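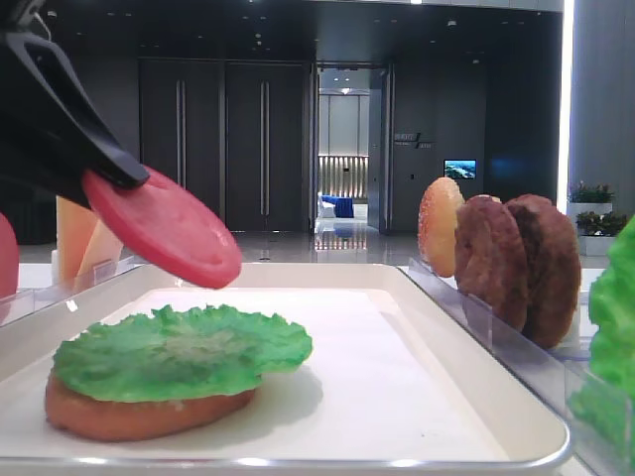

A tomato slice in the gripper, with the bun and lettuce on the tray.

Trevel
Slow query plans for testing index suggestions

Contents

Trevel is a set of 319 SQL queries with their execution plans, taken from two reporting databases at Undemia. Each query ran longer than the slow query threshold on at least one night in May. We put the set together to compare index advisors on the same input, and it can also be used for teaching people to read plans.

The two source databases are called ginetti and nwosu. Ginetti holds orders and invoices and has 154 tables. Nwosu holds stock movements and has 63. The schemas are included in full. The rows are not. Table statistics are included so a planner can be given the same row counts and value distributions the original server had.

Files

schema/ginetti.sql and schema/nwosu.sql create the tables, constraints and existing indexes. Load these first.
stats/ has one file per table. Table and column names match the schema files.
queries/ has one file per query, named by database and number.
plans/ has the matching plans in JSON. The plan file has the same name as the query file with a different extension.
known_fixes.csv lists queries where a database administrator added an index and kept it.
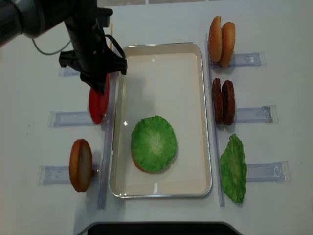
Photo: Wondimu Alemneh

Query format

Every query file starts with a comment block that gives the database, the calling job and the isolation level. The query follows as it was sent, including odd spacing and hints. Bind variables were replaced with literal values of the same type. Where the original value could identify a customer, the literal was drawn from the same histogram bucket, so the estimated row count should stay close to the original. It will not always match exactly.

Please don't reformat the queries before running a comparison. Some advisors group statements by a hash of the text, and changing a line break will split a group.

Plans

Each plan has estimated and actual rows for every step. Elapsed time is in milliseconds and covers the whole statement. Parallel steps report the total across workers, so the times of child steps can add up to more than the parent. This is expected.

Plans were captured with a warm buffer cache. If you want cold cache numbers you will have to rebuild the data yourself, and the statistics alone won't be enough for that.

Loading

Create two empty databases, then run:

./load.sh ginetti
./load.sh nwosu

The script stops at the first error. If it stops in stats/, check that the account has permission to write statistics. Running the script a second time drops and recreates everything in the target database — do not point it at a server you use for anything else. 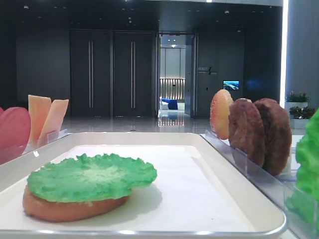 To check the load, run ./check.sh. It asks for an estimated plan for each query and compares the join order with the stored plan. Differences are written to check.log. A few differences between server versions are normal, mostly where two join orders have nearly the same cost.

Known problems

Three queries in nwosu refer to a view that was dropped before the schema was exported. They are kept in the set and marked "unresolved" in the comment block. Leave them out of any score.

The ginetti statistics for invoice_line are stale. They were stale on the source server too, and several bad plans come from that. An advisor that suggests refreshing statistics there should get credit for it.

Month-end jobs are overrepresented in ginetti. Averages over the whole set say little about daytime load.

Changes

Wednesday, May 3, 2023: the query numbering was fixed before the first capture. Numbers are not reused, so gaps in the sequence are queries that were removed.

Contact

Questions and corrections go to Wondimu Alemneh through the issue tracker. Include the query file name and the output of check.sh.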